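Grondside Community Help > Home and Workshop > Tables and Surfaces

How do I set up a work table so we can eat at it too?

Posted by Pranside on 11/7/19

We have a light wooden table in the same room as our parts shelves. It gets used for small jobs most of the day, and at noon people want to sit down and have lunch at it. We keep a few plastic dishes, some forks and a long light blue tray for this. The table is plain wood and I don't want to ruin it.
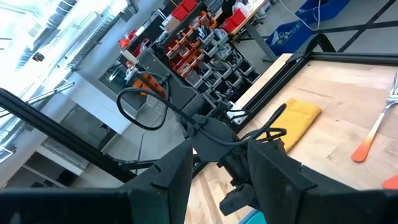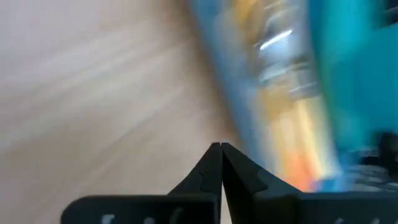
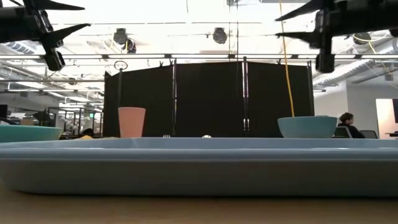
What I want to know is what to put on the wood to protect it, and whether the tray should stay out all the time or be put away. I also need a way to keep screws and little fittings out of the dishes. We lost a good bowl in August when somebody used it for washers and it got scratched up inside. Budget is small, 42 dollars if I can help it.

Szűcs

I run a shared shop with the same problem. Leave the tray out. Everything to do with food goes in the tray - cups, bowls, forks, the cloth - and nothing else is allowed in it. When you need the table for work you pick up the tray and move it in one trip. Before we did this, the dishes were spread over the whole table and it took longer to clear than to eat.

For the wood, find out first if it has a finish. Put a drop of water on a spot near the edge and wait a few minutes. If it beads up, you have a finish and a damp cloth with a little dish soap is all you need. If it soaks in and leaves a dark mark, the wood is bare or the finish is worn off. In that case sand lightly with the grain, wipe off the dust, and put on 2 coats of a hard finish that says on the can it is okay for tabletops. Let it cure as long as the can says before you set dishes on it. Ours was ready to touch the next day but a cup left a ring on it, so I should have waited.

Don't use furniture polish on top. It gets slick and it makes refinishing harder later.

Keep the cleaning cloth for the table a different color from the one for tools. Wash it with the dish towels, not the shop rags.

Prelo

Just buy a plastic tablecloth. Roll it up when you work. Done.

Grondside member 1487

The tablecloth is fine for crumbs but it won't stop a dropped tool from denting the wood, and grit gets under it and scratches. If you go that way, shake it out every time.

I agree with the tray idea. For the screws, use small bins with lids and close them before lunch. Also wipe the table before the food comes out as well as after. Metal filings are hard to see on light wood, and if you do any cutting or filing there I would move that job to another bench altogether. Same for solder and any kind of solvent.

If you sand, 800 grit is too fine for bare wood under a finish. Use something coarser and save the 800 for between the last coats if you want it smooth.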